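Dudwood Bench Kitchen: interim report to the Hirnell Fund, November

Prepared by Jolanta Olszewski
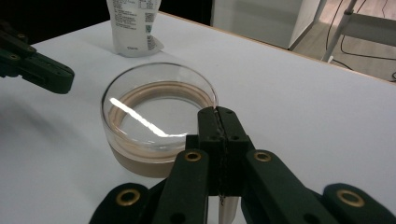 The grant was given to find out whether a small shared kitchen could test serving and storage ware for local food makers, and whether the makers would take any notice of the results. I can report on the first half with some confidence. On the second I have my doubts, and I would sooner set them out now than in the final report. We settled on clear glass for the table tests after the opaque tubs caused so many arguments. With a dish like this one the tan layer shows through the side, and you can see at a glance that it sits against the wall while the middle looks clearer. Hugo Urquijo wanted to score that sort of thing from the top only. I overruled him, and our scoring sheet now has a line for the side view.

Spending

We have spent 3,000 of the award so far, most of it on tables, glassware and the hire of the room. A further 1,000 is set aside for the makers' open afternoon. I am not convinced the open afternoon is worth it. The last one drew people who already agreed with us, and the coffee was the most popular item on the feedback forms. Glória Serrano disagrees and has asked me to say so. Her view is that makers need to handle the dishes before they will change what they buy.

What has been done

The white tabletops are in and were the right choice, though they mark easily and need wiping between every test. The store cupboard has been sorted twice. The labelling scheme from Patrício looked good on paper and lasted until the first busy morning, after which people went back to writing on tape. We have kept the tape.

Of the 20 makers who signed up, most have sent samples. Fewer have sent back the short form that goes with them, and without it we do not know what a sample is meant to look like when it is served. Corrado Caruso has been chasing the missing forms by telephone. I have asked him to stop at the second call.

Claims I would treat with care

The Drestico summary, which you will have seen, says our work "shows a clear preference for glass". It does not. We have 2 complete rounds of scores, both from the same small group of tasters, and they knew which dish was which. Loredana Valentini is drawing up a fairer round in which the tasters get the food already spooned out. Until that is finished I would ask the Fund to leave the line out of its newsletter.

Next period

Finish the fairer round. Decide on the open afternoon, preferably before the room has to be booked. Replace the two chipped dishes. I would also like to move the scoring desk away from the window, as glare on the glass makes the side view harder to judge, and Hugo and I have given different scores to the same dish more than once.

We are not asking for more money at this stage.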